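三、从投诉信读起：材料与一点弯路

我得先交代一下，这一节原本不打算写这么长。最初的设计很朴素：把Hutell县警务监督办公室公开的1,738份投诉摘要全部读一遍，按事由编码，然后跑几张表就算完事。可是读到第二个星期我就发现，摘要这种文体实在是太“干净”了。一个人半夜被拦下来、在路边站了很久，到了摘要里就剩一句“投诉人对停留时长表示不满”。你要是只看这句话，会以为他在抱怨餐馆上菜慢！

所以我改了主意，从里面挑出附有原始信件的那一部分，逐封对读。信是手写的居多，有的写在横格纸上，有的写在账单背面，辨认起来很费眼睛（我的眼镜度数在这一年里确实又深了）。对读的办法也不复杂，左边放信，右边放摘要，凡是信里有、摘要里没有的，就用铅笔画一道，回头再录进表格。
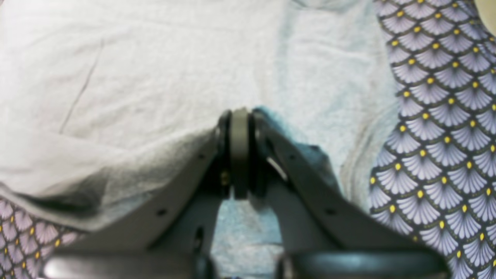
画到后来，我大致能猜出哪些东西会被删掉。首先是时间。信里的人特别在意几点几分，“我记得是凌晨2点40，因为广播刚报完”，摘要一律写成“夜间”。其次是旁人。邻居、表弟、在车后座睡着的孩子，这些人在信里都有位置，到摘要里就没了。还有一样我一开始没当回事，就是投诉人自己承认的那些小毛病：尾灯坏了，说话冲了点，没有马上把手拿出来。这些反倒保留得很完整，有几份摘要里占了一半篇幅。

我不想一上来就说这是有意为之。在办公室旁听的时候，我看过工作人员怎么写摘要，他们手上有一份填写指引，上面要求“记录与执法行为直接相关的事实”。什么叫直接相关呢？指引没有解释，写的人就按习惯来。有位受访者跟我讲，她刚入职时写得很长，主管退回来两次，之后她就学会写短了。她讲这话的时候挺平静的，我倒是愣了一会儿。

再说说地点。Hutell县有三个片区进入了我的样本，其中Zamora片区的投诉最多，Lastireo最少。这个差别很容易让人得出Lastireo警民关系比较好的结论，我在开题的时候就是这么写的，写得还很有把握。后来去了一趟才明白，Lastireo的投诉窗口设在警署大厅里面，要从值班台前面走过去。我自己走那几步都觉得后背发紧，何况是来告状的人。Zamora的窗口在社区图书馆楼上，进出的人很杂，谁也不会多看你一眼。

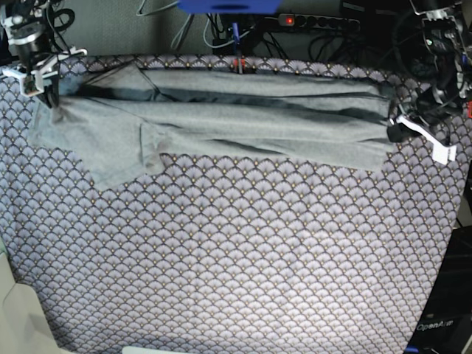
Ullar公共事务研究所 驻所研究员（警务问责方向）

访谈部分一共做了28个人，其中17位提交过投诉，其余是警员、监督办公室的职员和两位已经退休的调度员。找人比我预想的难得多。提交过投诉的人往往不愿意再讲一遍，理由也很实在：讲过了，没用。我后来不再一坐下来就问案子，先聊他们怎么知道可以投诉的、表格是谁给的、信是在哪里写的。这么一问，话就多起来了。好几位都是在厨房桌上写的信，写到一半家里人劝他别写了，第二天又接着写。

警员这边又是另一种难法。他们愿意谈，谈得还很热闹，但一碰到具体某次出警就变成了报告腔，“当时根据现场情况作出判断”。我试过换着花样问，效果都一般。有一次录音关了，对方忽然跟我说起他第一年值夜班，整条街只有自己一个人的脚步声，听见什么都想去摸腰间。这段话他同意我转述，但不同意引用原文，所以我只能写到这里。

编码的事也顺带说一下。我一共设了四层编码：事由、时段、在场者、投诉人的诉求。前三层两名编码员的一致性都还不错，第四层简直是一团乱。信里写的诉求常常不止一个，又要道歉，又要赔偿，末尾还加一句“我只想知道为什么”。编码员甲把最后这句归为“要求解释”，编码员乙觉得那只是情绪表达，不该编码。我们为此争了好几个下午，最后决定单独立一类，叫“要求说明理由”。现在回头看，这一类恰恰是后面第五节分析的主要依据，所以那几个下午也不算白费。

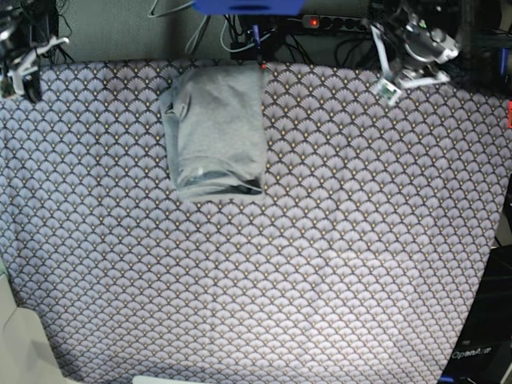 图3　铺有扇形花纹桌布的桌面与叠好的灰色T恤

还有一个数据上的问题，审稿人在上一轮问到过，我在这儿补上。监督办公室的年度公报给出的投诉总数是4,000，跟我手里的1,738对不上。差额主要来自两处：一处是电话投诉，只登记、不写摘要；另一处是所谓“当场化解”的案件，警署自己处理了，监督办公室只收到一个数字。前一类我还能从登记簿上看到日期和片区，后一类什么都看不到。我写信去问过“化解”的标准，回信很客气，附了一份我早就有的指引。

这意味着本文的所有比例都是在摘要范围内算的，不能直接推到全县。我知道这么说会让后面的表格显得没那么有力，但硬推过去，我自己心里过不去。另外，“当场化解”的案件在Lastireo占比偏高，这一点公报的附表里查得到。把它和前面讲的窗口位置放在一起看，我倾向于认为Lastireo的低投诉量至少有一部分是登记方式造成的，具体占多少，现有材料回答不了。

下一节先看时段分布，再回到信件与摘要的对读。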